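Final Report, Project Course in Mechatronics
Group: Estela Quezada, Uriel Iturra, Sombat Siriwan
Supervisor: Iolo Parri
Submitted March 8, 2024

Unexpected opening of the gripper during sorting of small gears

1. Background

Our task in this course was to make the arm in the Denville laboratory pick small metal parts from a soft surface and put them in a tray with separate places. The group before us had already written the program for the arm, which they called Niltance, and we received it together with their notes. We planned to improve only the speed. During the work we met a fault that we considered more important, and with the agreement of our supervisor we changed the subject of the project.

2. Description of the fault

The gripper sometimes opened by itself while it was carrying a gear. In the first weeks we saw this rarely and we believed that the gears were slipping. Then Uriel had his hand near the tray when a gear fell from the full height of the movement. It hit the edge of the tray and jumped to the floor. He was not hurt, but from that moment we were obliged to wear glasses and to keep the door of the cell closed during every run.

After this we wrote a small program which saved the commanded position and the measured position of the fingers. The log of the longest test has 3765 grasps. In the cases where a gear was lost, the measured position changed to fully open in one step. A slipping gear does not give such a curve. The fingers should close a little more when the part goes out, and they did the opposite.
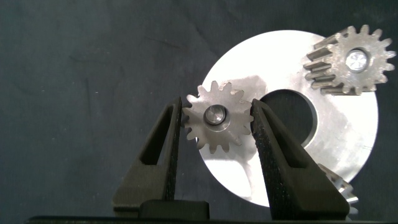 Photo: S. Siriwan / Project group

The printed fingers take a spur gear by the teeth, on two opposite sides, so the area of contact is small. For this reason we first suspected the fingers. Sombat printed a new pair with a rougher inner face and we repeated the test. The fault came again at grasp 2759, with the same curve in the log. We could then exclude the surface of the fingers as the cause of the opening, although we kept the new pair.

3. Cause

The controller of the gripper, a Tranusard unit, was connected to the arm by a cable that goes around the wrist. When the wrist turned more than 60 degrees from its middle position, the cable was pulled at the connector. We moved the cable by hand with the arm stopped and we could produce a short loss of communication each time. After the loss the controller started again, and its start procedure in our setup was to open the fingers and look for the zero position. The program of the arm did not check if the gripper had restarted, and it continued the movement.

There were therefore 2 faults, one in the cable and one in the software. We think the second is the more serious, as a cable can always become bad again.

4. Changes

The cable was replaced by a longer one and fixed with a clamp below the wrist. The zero search at start was turned off, and now the fingers stay in place until a command comes. The arm stops if the gripper does not answer. Estela wrote this last part and tested it by taking out the connector during a slow movement without a gear.

5. Open points

We did not have time to repeat the long test with the new cable. We also do not know how the fingers behave when the power is lost completely. Our supervisor will give these points to the next group, which begins in May. The log files and the drawings of the clamp are in the Zapata folder of the laboratory computer.

We thank Estela Vergara from the workshop for making the clamp.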